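30/07/2020

Thread on folding and sorting old cotton for a quilt, because a few of you asked after my April posts. I'm not an expert. I do it at home on Tremblay Street with what I already have.

Most of my fabric is clothing and bedding that's past its use. Striped shirts, pyjamas, sheets, the odd pair of jeans. A bit of it comes from the thrift shop in Aradby, where they put the damaged things in a bin by the door and charge by the bag.

Everything gets washed before it goes anywhere near the sewing shelf. Warm wash, plain powder, no softener. Softener leaves a coating and the iron drags on it later.

Anything with strong colour gets its own wash the first time. I ruined a good white pillowcase by skipping that. It came out the colour of weak tea and went into the rag pile.

Line dry if you can. If it has to be the dryer, take it out while it's still a bit damp and fold it flat right away. Saves a lot of ironing.

Then I sort by weight, by hand. Pinch the cloth between thumb and finger. Shirt cotton in one pile, sheets in another, denim in a third. Colour comes after that.

I used to sort by colour first and it was a nuisance. You end up with a lovely blue pile and half of it can't be sewn to the other half without puckering.
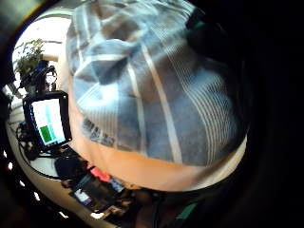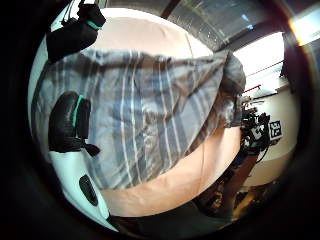
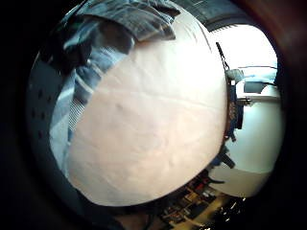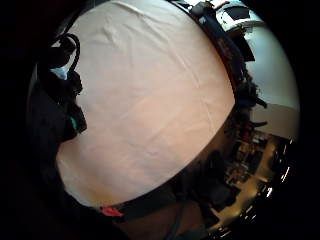
Stripes are the slow part. Woven stripes usually run true to the grain, so you can cut along them. Printed stripes often don't. I pull one thread near a cut edge and see whether it follows the line.

If it doesn't follow, I cut by the grain and let the stripe go crooked. A crooked stripe looks fine in a quilt. A piece cut off grain will stretch on you for years.

Cutting shirts apart: take the sleeves off first, then the collar, then up both side seams. The back panel is the best piece. Fronts are fine if you go around the pocket, but check under the pocket for fading — there's often a darker square there.

Keep the buttons. Cut them off over a bowl. I thread each shirt's set onto a bit of string so they stay together.

Sheets wear out down the middle, where people sleep. Hold the sheet up to the window before you plan anything. If you can see daylight more clearly through the centre, cut that part out and use the sides.

Someone asked what I fold onto. I wrap each piece around a ruler, slide the ruler out, then fold it in half once. It stands up in a drawer that way and you can see all of it without digging.

Scraps smaller than my hand go in an Otudon tub with a lid. I went with the 300 g yogurt size at first and that was silly, it filled in one afternoon. Now it's an old ice cream pail.

The iron is a Flamix I bought second-hand. The steam is weak and the cord is too short, but it heats evenly. I press before cutting and again after. Pressing means setting the iron down and lifting it, no sliding.

For this quilt I need 43 blocks, which sounds like an odd number and is. It's a long narrow one for the daybed and the corner blocks are left out so it sits around the posts.

Each block is 2 light strips and 2 dark ones around a plain middle. The plain middles are coming from a worn sheet. I like something quiet between the stripes or the whole thing buzzes when you look at it.

A reply asked whether you can mix denim in. You can, but I'd keep it to the border. The seams get very thick where denim meets denim, and my machine complains. If you do use it, press those seams open and use a heavier needle.

Another asked about stretch fabric. I leave it out. Even a small amount of stretch makes the block go wavy, and a lot of newer shirts have it. Check the label before you cut — I've forgotten more than once.

Where I'm at: washing done, sorting mostly done, shirts half taken apart. I haven't cut a single strip yet. I'd like all the middles cut before I start on the stripes so I know how much sheet is left for the backing.

If there isn't enough for the backing I'll piece it from two sheets with a seam down one side. I've done it before and it holds up fine in the wash.

Will add to this thread once the strips are cut. If you have a better way to keep narrow strips from tangling in the drawer, please tell me. Mine are currently pinned to a coat hanger and they slide off.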